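Stirnum Blocks: README and data card

Category: Robotics > Manipulation > Demonstrations

Please read this before you train on anything. We wrote it after trying to use other people's block-sorting sets and finding that the card promised one thing and the files held another. Ours has faults too, and most of them are listed further down.

## What is in it

There are 1,697 demonstrations of tabletop block handling, recorded at Norside in June. An operator drives the arms by remote control and the arms do whatever they are told, good or bad. There is no planner helping out and no learned policy in the loop. The work is plain: pick up a block, put it in a tray or a bin, pass it from one arm to the other, stand it up somewhere else.

Each demonstration has joint positions, gripper opening, the operator's commands and video from fixed and wrist cameras. Task instructions are stored as one line of text. They were typed before the attempt, so they tell you what the operator was asked to do. Whether it happened is a separate field, and you should check it.

## Views

The low table-level view is the one people like in talks and the one we trust least. Large blocks near the lens hide small ones at the back, and window light whites out part of the tabletop. 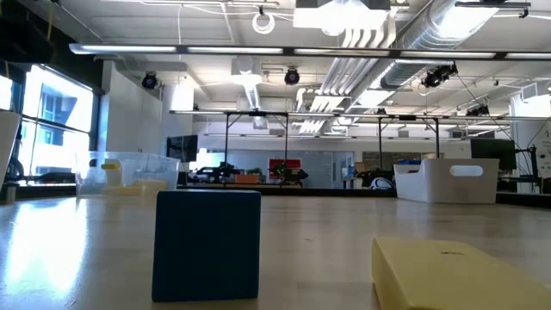 Low view, with the blue block in front and both bins behind.

If your model does well on this view alone, be suspicious. We trained a small baseline on it and the scores looked splendid until we covered the windows. After that it reached for the wrong side of the table often enough that we stopped the test. The lesson we took is that it had learned the glare. We have left the glare in, as real rooms have windows, but there is a `light` tag so you can split on it.

People are in some recordings as well. They work in the same room and we did not clear it. Do not use the set to train anything that identifies them. 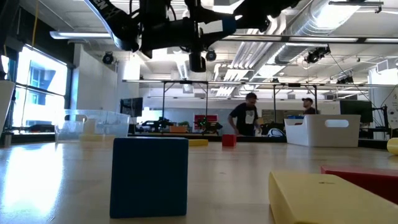
Same table, arm overhead, two people in the background.

## Wrist cameras

These are the most useful files here, and we say that having started out with doubts. When the fingers close on a block you get a clear look at the contact, which the fixed views rarely give. What you lose is everything else. The tabletop goes soft and a neighbouring block may be no more than a smear of colour at the bottom.

Timestamps between wrist and fixed cameras were lined up afterwards with a script called `furnby_sync`. It works well on most recordings and badly on a few. Anything it was unsure of has `sync_ok` set to false.
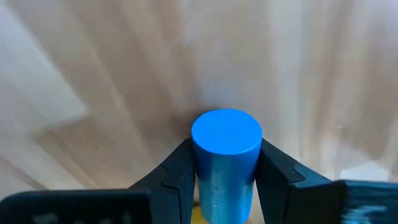

**Can I use the gripper opening as a grasp label?**

Only with care. The value shows how far apart the fingers are and says nothing about force, so a firm hold and a lucky balance can give the same number.

## How the demonstrations were made

Operators had up to 15 minutes of practice before their attempts counted. That is short, and you can see it in the early files: long pauses, wobbly approaches, fingers closing on air. We kept these. Half the published sets we have tried are so tidy that a robot trained on them has no idea what to do after a miss.

Objects were not returned to fixed marks between attempts. The start layout varies, but it varies in the way people get lazy, with blocks drifting towards the front of the table as a session goes on. Please don't call that randomisation in a paper.

Handovers between the two arms are the weakest part. Judging depth through a screen is hard, and operators tended to bring both grippers to the middle and then fiddle.

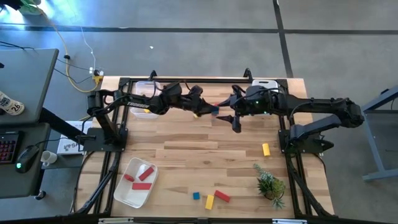
Some of that fiddling is good data and some is just noise, and we have not found a fair way to tell them apart by script. The `quality` score runs from 1 to 5 and was given by hand by 2 reviewers. They disagreed more on handovers than on anything else. Both scores are kept, unaveraged.

## Known problems

- Instructions use "block" for cubes, long pieces and cylinders alike.
- Plain colour words only. Dark blue and bright blue are both "blue".
- The Nassar export drops the operator commands. Use the native files if you need them.
- Failed attempts are under-reported. Operators marked their own work.

## What we would not claim

A robot trained on this will not be able to tidy a kitchen. It may not manage our table with the lights changed. We have seen "general" used for sets smaller and narrower than this one and would rather it wasn't used here. If you report a success rate, say how many tries it came from and who set the blocks out.

Corrections are welcome, especially to the `success` field. Send the file name and what you saw, and leave the rest of the entry alone.

3 comments · 12 shares

© Norside. Contact the Stirnum maintainers | Back to top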